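Effect of Sealer Type on Stain Resistance of Marble Countertop Samples
Selamawit Ayele and Ezequiel Marín
Materials Lab II, final report, June 7, 2019

12 shares | 3 comments

1. Background

Marble is mostly calcite, which reacts with weak acids. Kitchen use exposes it to lemon juice, vinegar and wine, and the result is either an etch (loss of polish) or a stain (color absorbed into the pores). Sealers act mainly on the second problem. Product labels rarely separate the two, so we tested them separately.

2. Materials

Offcuts of white marble were obtained from Manzano, a local stone yard, and sawn into 43 tiles. Three tiles cracked during sawing and were discarded. The remaining 40 were divided equally among 4 groups: unsealed control, Piklow (water-based), Kokell (solvent-based) and Cadlow (wax). Sealers were applied in two coats and cured for five days.
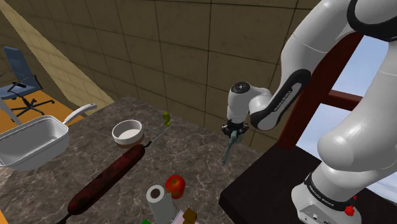 Figure 1. Marble-patterned countertop, computer rendering.

3. Method

Each tile received one drop each of red wine, coffee, olive oil and lemon juice at marked positions. Drops were covered with a watch glass, left overnight, then blotted and rinsed. Color change was read with a handheld colorimeter. Gloss was read before and after exposure at the lemon juice position only.

4. Results

Kokell tiles showed the smallest color change for wine and coffee. Piklow performed nearly as well on coffee but let olive oil through on most tiles. Cadlow was close to the control for oil. Gloss loss under lemon juice was similar in all groups, including the control.

5. Discussion

The tested sealers reduced staining to different degrees and gave no measurable protection against etching. Tile finish was a source of error: Noémi Vincze noted uneven polish on several offcuts, and we did not regrind them. Repeating the oil test with a longer cure is recommended. Raw readings are in Appendix A.

12 shares | 3 comments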